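Robots and Chores, Week 4: Can a Machine Cook Supper Yet?
Stelimcombe evening course, handout

Tonight it's kitchens, my favourite!

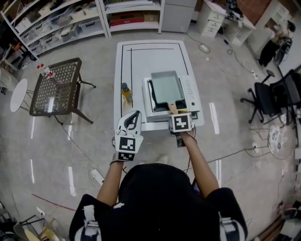
1. Why a pan is hard
Getting hold of the handle is only the start. The pan has to stay level and miss the sides, and a full one handles quite differently from an empty one. People do all this without looking!

2. Where things stand
In the Yule trial, the machine put the pan in place 89 times out of 200. I think that's thrilling, though you'd still want toast as a back-up.

3. For next week
Read the Prorovico notes, page 52, and time yourself doing one kitchen job.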